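4.2 Attendance and the weekday prayer group

The survey reached 278 households in the two congregations at Prindeck, and 158 of them returned both the fall and the spring forms. We use only the paired forms in this section. Households that returned one form did not differ much in age or in years of membership, but they were more likely to live outside the town, and we come back to that in Section 5.

Løken's earlier work on rural parishes treated attendance as the main sign of religious commitment. His measure was simple: how many services a person came to in a season. We kept it so that our results could be set beside his, and added a second measure, the prayer log, in which members wrote down any prayer said at home or at work that lasted longer than a table grace. The logs gave us 1,653 usable entries. Entries with no time of day were dropped.

The two measures were only weakly related. Members who came to nearly every service were spread across the whole range of the prayer log, from several entries a day to almost none. The group with the most entries was the weekday morning circle, 37 people who met before work to read a psalm aloud and sit in silence. Many of them missed the main service often, mostly because of shift work -- the older congregation had moved its service to an earlier hour in November.
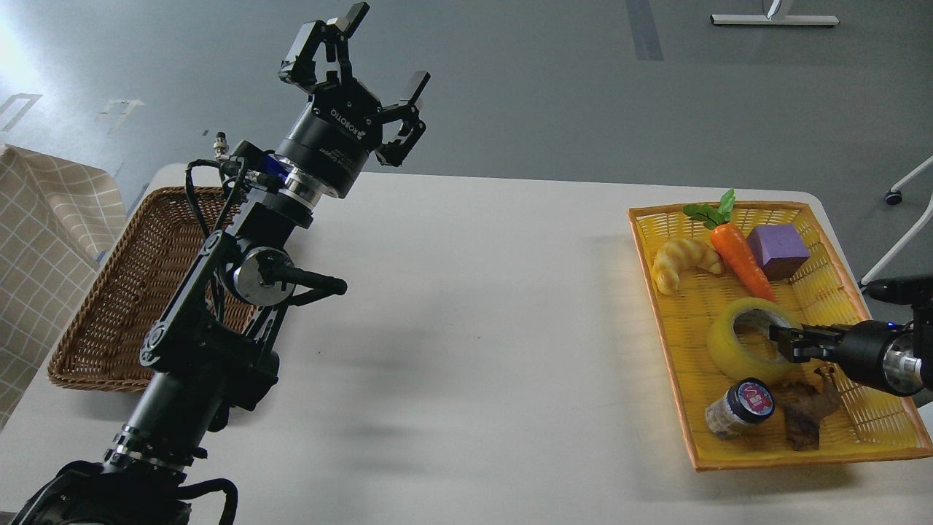 Figure 3.

Does this mean that public worship matters less to these members than private prayer? The interviews point the other way, as most people in the morning circle described the main service as the center of their religious life and spoke of missing it as a loss.

Meireles found something close to this in her study of lay readers at Idari, where people who could not attend began to keep the prayer hours at home. She called it "keeping the seat warm." Our respondents did not use that phrase, but several said they prayed at the hour of the service when they were at work. One woman kept a printed order of service in her locker and read the responses during her break. Another said the words under his breath while driving and was not sure whether to write it in the log. We told him to include it.

Two limits should be stated. The log depends on memory, and entries written at the end of a week were shorter and more alike than those written on the day. The log may also have changed the habit it was meant to record. Four members of the morning circle said that having the booklet on the kitchen table reminded them to pray -- and one went on using it after the study ended. We did not correct for either effect.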